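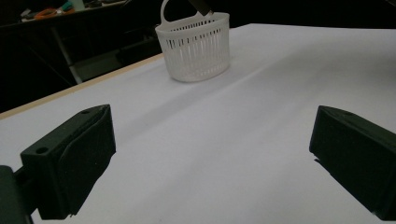
Morenike Isah wrote back an hour after I opened the ticket, asking whether the planner was losing the basket itself or only the handle, and could I please send the Follow log along with the Wulance config.

Fair question! Only the handle. The basket body gets a solid box every time, even with all those slots in it, but the handle is a white loop and the sheet is white too, so the segmenter keeps dropping it. Then Follow asks for a grasp point, gets nothing, and the whole run sits there until the timeout.

What I've tried so far:

Raised the timeout from 6 seconds to 9. Same stall, only longer.

Turned off the depth smoothing in Wulance. Better -- the handle came back in 7 runs out of 9, but now the crease in the sheet turns up as an obstacle and the planner swings way out around it (kind of funny to watch, not so great for cycle time).

Rolled the perception node back to the December build. No change, so I put the new one back.

Log's attached. The bit you want starts at line 3,689, where it says "target lost, holding last pose" and then repeats forever.

Morenike came back with a masking flag I'd never heard of, one that keeps smoothing on the table plane and skips anything above it. I've set it and restarted both nodes. The handle shows up in the overlay now, and the crease is gone from the obstacle map. I haven't run a full batch yet, so please leave this open -- I'll post the numbers when I have them.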